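Monday, too late already

Ok quick one before bed. Day whatever of the Dretstead soft launch and I finally got past the Salt Gate. Took me all of lunch and then most of the evening and I burned every stamina potion I was saving. Worth it? Ask me tomorrow.

For whoever reads this and missed the last entry: Dretstead is the new team battler from Hekar, phone only for now, same people who did Ploveck. You pick five heroes, they hit things by themselves, you poke the skill buttons. I said I wouldn't start another one of these. I said that in June. Ha.

So the gate. Stage 13 of the second chapter. The boss puts up a shield every time somebody on your side heals, and my whole team is healing. Two clerics and the frog. I love the frog. Had to bench the frog. Put in the lantern girl instead, who I had never leveled, so first I had to go back and feed her basically all my blue books, and then the blue books ran out and I did the daily tower with her in the back row doing nothing. Autobattle on, phone leaned on the sugar jar, me eating soup.

Team that did it in the end: shield guy, lantern girl, the twins (they count as one slot, which is silly good), the archer with the stupid hat, and one cleric with her skill turned OFF. You can turn it off! Long press on the portrait. The game never says so. I found it because my thumb slipped.

Power was 2,087 when I won and the stage wants 2,400 or something like that, can't remember, the number was red anyway. So the red number is a liar and you can ignore it if you time the twins right. Wait for the shield to blink, then twins, then archer. If you go early you lose the whole thing and sit there for another minute watching it happen.

Things I like so far, no order:
the hit sounds. crunchy.
the map music, but only the second chapter one
you can skip the story and read it later in the library, I will not read it later
the twins

Things I don't:
The shop. Pops up every time you come back to the town. Every time. Close it, walk to the smith, close it agian. There's a pack with the frog's winter costume and I looked at it for longer than I want to write down here.
Loading between floors of the tower.
Names on the gear. Everything is Something of the Something and I can't tell the boots apart, sold the good ones on Saturday by mistake and there is no buyback.

Summons. Ok. I had 2,000 gems saved from launch gifts and I was going to be good and wait for the water banner. Was not good. Did the ten pull in bed this morning before the alarm even went off, got four of the same goblin, a spear, a goblin, stuff, and then one gold which was the shield guy's brother. He is the same as the shield guy but red. Guides say he's fine. Fine! I wanted the witch. Everybody has the witch. I keep getting matched in the arena with people who have the witch and she freezes my archer before he gets one arrow off.

Arena: dropped 14 places while I was at work. Got six back. Don't care. (care a little)

Also Ploveck, since I still log in there for the calendar. They put out the notes for the next patch and the guild raid is getting cut down to one try a day, which, good, I was so tired of raids. But it means the guild chat is on fire and I muted it. Logged in, took my coins, fed the horse, logged out. I think I'm done with it really. Haven't deleted it. The horse has a name and everything.

Bought nothing today in either one. Writing that down so it's official. 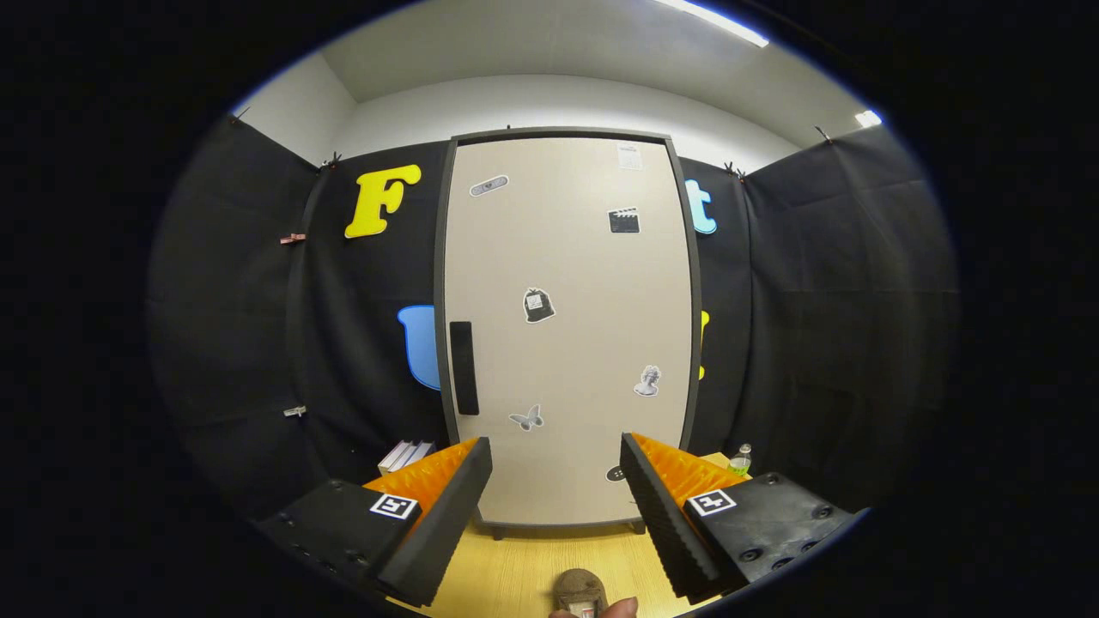
Last changed: Monday, 11:52 pm

Forgot to say, guild name. We needed one for Dretstead by tonight or the slot goes away, and all the good ones were taken, so after a long and dumb vote we're now Dimitrov, after the bakery in the first town, the one with the cat on the counter that you can pet once a day for a single coin. First pick was Frog Lovers. Taken. Second was Frog Lovers with a zero. Also taken, what is wrong with people.

Guild gets a shared chest at level three. We're level one. If everyone does the donation thing daily it's not long, but nobody on my list remembers the donation thing, me included, I remembered just now and it resets at midnight so hang on

ok done. Eight minutes to spare, well less now.

Plan for tomorrow: chapter three, see if it's as long as two. Level the red brother a bit just to see his skill once. NOT touch the gems. Find out if the frog can come back, somebody on the boards wrote that his heal doesn't count as a heal if he's wearing the swamp ring, only poison bosses drop the ring and I don't have the stage open yet. If that's true I benched him for nothing and I'm going to be so mad.

Also need to check if the cleric's skill stays off between fights. I think it turned itself back on in the tower, lost a run on floor nine and didn't see why, was brushing teeth. Could have been that. Could have been the goblins.

Phone's at four percent, charger's in the kitchen. Stamina refills at 6 and I've set the alarm for it which is a bad sign. Night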